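Trajkovski Family Room Project
Progress Report to the Walline Fund, Second Reporting Period
Submitted by Dušan Dumitrescu, Project Coordinator 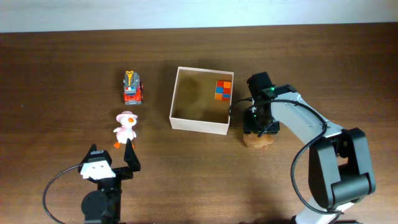
1. Summary of the period

Work during this period centered on the toy collection of the Trajkovski Family Room. The collection had grown through donations without a consistent system for storage, cleaning or replacement. All toys have now been sorted by type and condition, and the open shelving along the window wall has been cleared for the new boxes. The room remained open to families throughout, with shorter hours in July while the shelves were repainted.

2. Sorting and storage

Toys are being moved from deep bins into shallow open boxes. Children can see the contents from above, and staff can check a box at the end of a session without emptying it. Small items such as block cubes are boxed first. Toy trucks and other vehicles have a separate shelf at floor level. Plush toys, including the birds, are kept apart from hard toys so that they can be laundered on their own schedule.

A total of 73 toys were withdrawn as worn, incomplete or unsuitable for children under three. Vehicles with projecting parts, such as crane hooks, were inspected individually and returned to use where the part was firmly attached.

3. Expenditure

Spending for the period came to $2,367, within the approved budget line. The largest item was the purchase of boxes and shelf liners from Skurport. The remainder covered paint, labels and laundry supplies. Receipts are held at the project office and will be forwarded with the final report.

4. Matters outstanding

Delivery of 13 boxes from Skurport is delayed, and the puzzles and board games remain in their former cabinet. The label sets supplied by Grokemano were printed in the wrong size and have been sent back. Neither matter affects the use of the room, but the shelving plan cannot be completed until both orders arrive.

5. Next period

The project will finish boxing the remaining toys, adopt a written cleaning schedule and introduce a sign-out sheet for families who wish to borrow items overnight. We request the Fund's approval to carry the unspent balance of the storage line into the next period for replacement plush toys.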